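Speaker notes – Planthorpe fellows' evening, the long version

Start without the slides. Wait for the coffee line to settle down. Say hi, say thanks, say I promised to be done before nine and I mean it.

OK, so I want to talk tonight about what happens after a student wins a fellowship. We're very good at the part before. We run essay workshops and mock interviews, we read drafts at midnight, and then the letter comes and we take a nice picture and everybody goes home. I got my own letter from the Nseir Fund in my second year of graduate school, and I remember calling my mother from a stairwell and then having no idea what I was supposed to do the next morning. (Pause here, people usually laugh, the ones who've had a letter anyway.)

The Nseir paid for a year of fieldwork on how small-town schools teach local history. Great year! I drove all over, I sat in the back of classrooms, I ate a lot of cafeteria pizza. What I didn't have was a single person whose job it was to ask how it was going. My adviser was on leave. The Fund wanted a report at the end, and the report was a form with a box on it. 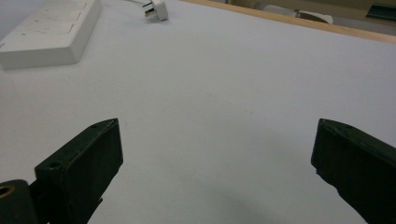
So when I came to Dumden College to run the awards office, the first thing I did was go looking for our past winners. We had 223 names in the files going back to the start of the program. I wrote to all of them. I asked what the money had paid for, what went wrong, and what they wished somebody had told them in month one. I kept the letter short, and I left a big space under each question, as bare as the middle of that pale tabletop, so they could fill it any way they liked. And boy, did they fill it. One person sent eight pages. One drew me a chart of her bank balance.

Slow down for this next bit, I rushed it last time.

The thing that came back over and over was money timing. The award was enough, mostly, but it landed in October and rent was due in August. People put their moving costs on a credit card. People borrowed from a brother-in-law. One man told me he nearly turned the whole thing down because he couldn't cover the deposit on an apartment, and he was too embarrassed to tell the office that had just given him a prize. I think about that one a lot.

The second thing was loneliness. Big word, I know. They'd been picked out of the group and then the group kept going without them. A few of them said their friends got a little weird about it. If you're the only person in your department with outside funding, you don't get to complain about your outside funding.

Ask for a show of hands – who here has had an award that paid late? Let them look around at each other. Don't fill the silence.
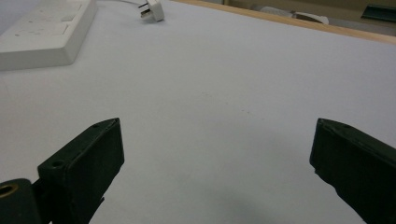 And the third was the report at the end, the form with the box. Almost everyone hated it, and I say that as someone who now sends one out. They said it felt like being asked to prove they'd deserved it. Several wrote something cheerful and left out the most interesting part, usually the part where the plan fell over and they had to come up with a new one.

So, what we changed. First, the Patell Award at Dumden now pays a chunk up front, in July, before anybody has moved anywhere. It took 3 budget meetings and one fairly tense lunch. Second, every new winner gets paired with an old one, and the only rule is that they talk once a month and don't tell me what they talked about. (Somebody always asks how I know they're doing it. I don't! I ask them if they want to keep their partner, and most of them say yes.)

Third, we threw out the form. Winners come in at the end of the year and have a conversation with two of us, and the first question is what didn't work. We write it up, they check it, and next year's winners get to read it. That folder is up to 313 pages now and I'd say it's the most borrowed thing in my office, after the stapler.

If running short, skip the next paragraph.

I should say what I got wrong too. The first year of the pairing I matched people by subject, chemist with chemist, and it went badly. They talked shop and compared publications. Now I match on what's going on in their lives – new parents together, people who moved far from home together – and I let the subjects fall where they may.

Questions from here. Likely ones: how did we find the July money (we moved the payment date, the total is the same), would it work at a smaller school (yes, start with the letter to past winners, it costs you stamps), and can they see the folder. Not the whole thing, but I brought copies of the letter, they're by the door next to the sign-in sheet. Remind people to sign in.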